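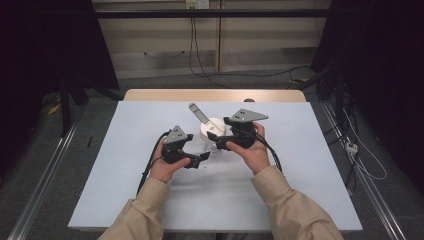
Slide 1. My subject is the small lidded container as a storage item, and in particular the line where lid and body meet. The store at Studumlow holds 352 of them, and most of the faults we log trace back to that line. I will start with the bench, as the bench determines whether anyone can see the line at all. A white-lidded container on a pale board, with the only wood colour left in the uncovered strip at the far side, gives very little contrast. What separates the container from the board is mostly shading. Note the soft grey shadows on the board in front of it. Ask the room to keep those in mind for slide 4.

Do not read the title out. Mention that the inventory was done by Hongjun Xia and that the written version has the full fault log as an appendix.

Slide 2. Terms
Lid: the part that comes off. Body: the part that holds the contents. Seam: the visible line between them when closed. Shoulder: the curve from the top of the lid down to its side. Bead: any raised band at or near the seam.

People use "rim" for three of these five. I avoid the word except when quoting the log, where it appears constantly and has to be interpreted each time.

Slide 3. What goes wrong
Three entries cover nearly everything in the log: lid not fully down, lid on at a slant, lid belonging to a different body. The third is the most awkward. Ouellet lids and Olier lids look the same from above and differ slightly at the seat. An Ouellet lid will sit on an Olier body and stay there until the container is picked up by the lid. The reverse combination does not go on at all and so causes no trouble.

Of 200 closures checked in September, the slanted lids were nearly all at the back of the shelf, where people close them one-handed at arm's length. Njoroge Rashidi moved the shelf forward by 80 mm. We have no second set of figures yet. Say so before someone asks.

Slide 4. Reading the seam
Look from the side, with the eye a little above the lid. On a cylindrical body the closed seam then reads as a shallow curve, low in the middle and higher at both ends. An even curve with even thickness means the lid is level. If one end is higher than the other, first check that your head is level, then check the lid.

On white or cream containers the line itself is faint. What you see is a lighter band with a thin shadow under it. The band catches the light and the shadow gives the edge. Under diffuse ceiling light this is enough. Under a single desk lamp placed directly behind the checker it mostly disappears, and the checker's own hand puts a dark patch over the part being examined.

Pause on the close view. The raised band starts on the left roughly a third of the way down, dips through the centre and comes up again towards the right. The brownish patch in the middle looks like a shadow or a reflection. Soft patches of this kind get reported as stains, and in the Studumlow log they account for a fair number of containers sent for washing. The test is to turn the container a quarter turn. A stain goes with it.

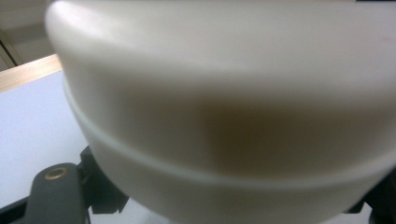 Slide 5. Bench surface
We compared three surfaces: bare wood, white board, and a mid-grey mat from Wukwood. The white board is the easiest to wipe and the easiest on which to find a dropped screw. It is the worst for outlines of pale containers. The grey mat is better for outlines and shows dust within a day.

Orhun Kocabaş prefers to keep the white board and change the containers. Cost is against him at present, but his point about cleaning is correct and I should give it fairly.

Recommendation as it stands: keep the board, keep the middle of it clear, and set the container down there for closing. Leave the far strip of the table for anything parked. Items parked on the board creep towards the centre.

Slide 6. Closing procedure
1. Body flat on the board, one hand steadying it low down.
2. Lid lowered level. Do not start from one edge.
3. Press at the centre of the lid, then at two opposite points.
4. Look along the seam from the side.
5. Quarter turn, look again.
6. Shelf.

Step 5 is the one that gets dropped. It takes a couple of seconds and it finds slants that lie directly towards or away from the viewer, where the seam still looks symmetrical.

Slide 7. Labels
Keep labels off the lid. A lid label describes whatever body the lid came from, and lids travel. Put the label on the body, clear of the seam, lower edge parallel to the base. Taner Şimşekoğlu has relabelled the first two bays this way and the remaining bays follow when the Ouellet and Olier stock has been separated.

If there is time, mention the dot marks inside the lids. If not, skip to questions.

Likely questions
Why not transparent containers? Some of the contents are light-sensitive. Mixed stock was tried and people put things in whichever was nearest.
Would screw lids solve it? They remove the slant and introduce cross-threading. We have no data of our own.
What happens at 2000 containers? The seam check still works per item, but the shelf layout does not scale. Refer to Aslı Kahraman, who is doing the racking plan.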